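Checkliste Spielplatz Hanrahan, Sichtprüfung August
Geprüft ab 8 Uhr, trocken, gute Sicht

1. Zugang und Zaun
Tor schließt selbsttätig: ja. Läuft wunderbar leise, seit die neuen Scharniere drin sind!
Zaun, 93 Felder: in Ordnung, Feld 13 nachziehen. 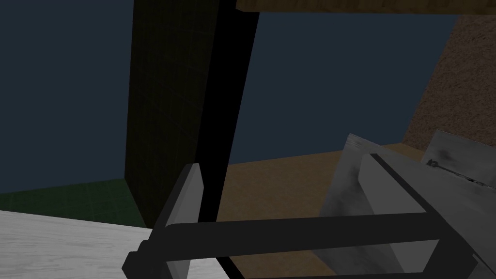 2. Fallschutz
Holzschnitzel unter der Doppelschaukel: Schichtdicke reicht, an den Auslaufstellen bitte nachharken. Unter der Rutsche top — so gleichmäßig lag das noch nie.
Fremdkörper: zwei Kronkorken, entfernt.

3. Schaukeln
Ketten und Schäkel: kein nennenswerter Verschleiß. Sitz links hat einen Riss am Rand, Ersatz bei Bekow bestellen (Artikel 416). 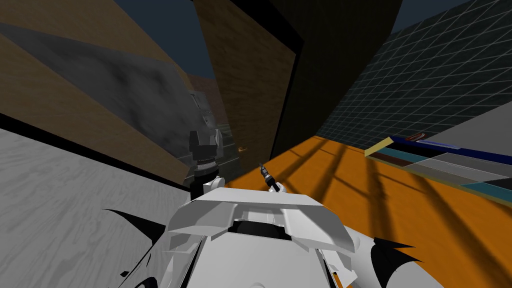
Weiße Schulterplatte, von oben

4. Kletterturm Indo
Verschraubungen fest, Abdeckkappen vollständig. Das neue Netz ist eine Wucht: straff, griffig, keine Fangstellen für Finger oder Kordeln. Dritte Sprosse von unten knarzt, bei der nächsten Wartung prüfen.

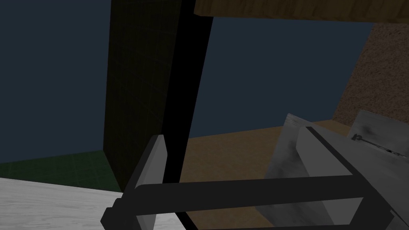 Bild: Vulavo

5. Wippe und Federtiere
Dämpfung der Wippe gut. Federtier am Sandkasten wackelt leicht im Fundament, bis zur Reparatur absperren! Flatterband liegt im Schuppen.

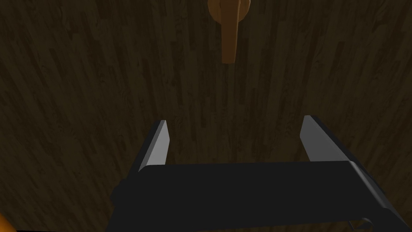
Róisín Carroll

6. Bänke, Müll, Beschilderung
Bank am Eingang: Splitter an der Lehne, abschleifen. Eimer geleert. Notrufschild gut lesbar, Standortnummer stimmt.

Ergebnis: Platz bleibt offen, Federtier gesperrt. Nachkontrolle nach Einbau des Schaukelsitzes.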